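How do you score a sack in your home stat book? (high school football)

Posted 2023-12-19 in Stats & Scorekeeping

gostosbridge_dad

I keep the book for our high school team here in Gostosbridge and I'm trying to get the season totals cleaned up before the January banquet. I have our quarterback at 1473 yards passing, and the Brarkent paper has him lower. I went back through my sheets and I think the whole mess comes down to sacks! I've been taking sack yardage off his rushing, and I have a feeling the paper takes it off his passing. We also had 2 plays against Drindositz where he fumbled on the way down and we fell on it, and I just sort of guessed on those. So who's right, me or the paper? And where does the loss go when there's a fumble? 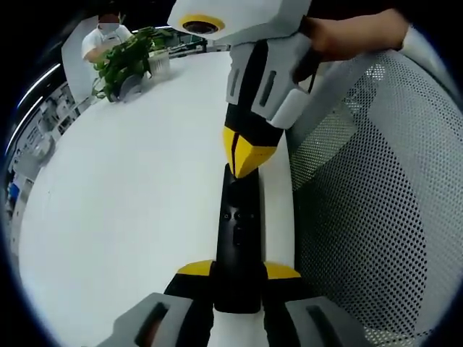
Two hand-held grippers, nearly tip to tip

Reply from Ruchti_pressbox

You're doing it the high school and college way, so keep going. A sack is a rushing attempt for the quarterback and the lost yards come off his rushing. The pros do it differently (they take it off the team's net passing, and the passer's own yards stay put), and plenty of folks who grew up reading pro box scores mix the two up. I did it myself for a whole season, and then had to redo seven games at the kitchen table, which was a miserable weekend.

On the fumbles, if he was trying to pass and got hit behind the line, I give the defender a sack and mark the loss to the spot where we recovered it. If he'd already tucked it and taken off, it's a plain run for a loss and no sack for anyone. Write a little "F" next to it so you can find it later.

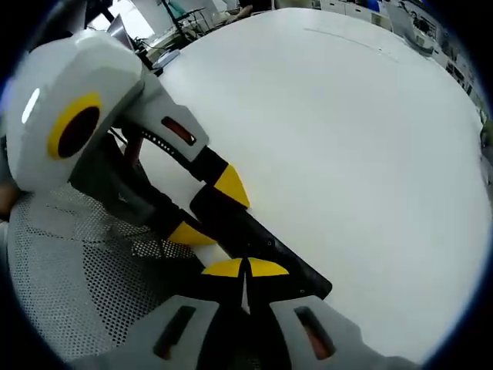 White round table, with a gripper at the long black object

Reply from thirdandforever

just go with the paper, its what people read

Reply from oldlinejudge

Please don't just go with the paper. Call the sports desk and ask if they'll send you their game-by-game numbers, then put them beside yours. When I did that with our book, the gap was all in one game where somebody had swapped the rushing and passing lines for the second half. Ten minutes on the phone fixed it.

Also check your two-point tries. Those yards don't count toward anybody's passing total, and I've seen more than one book where they snuck in.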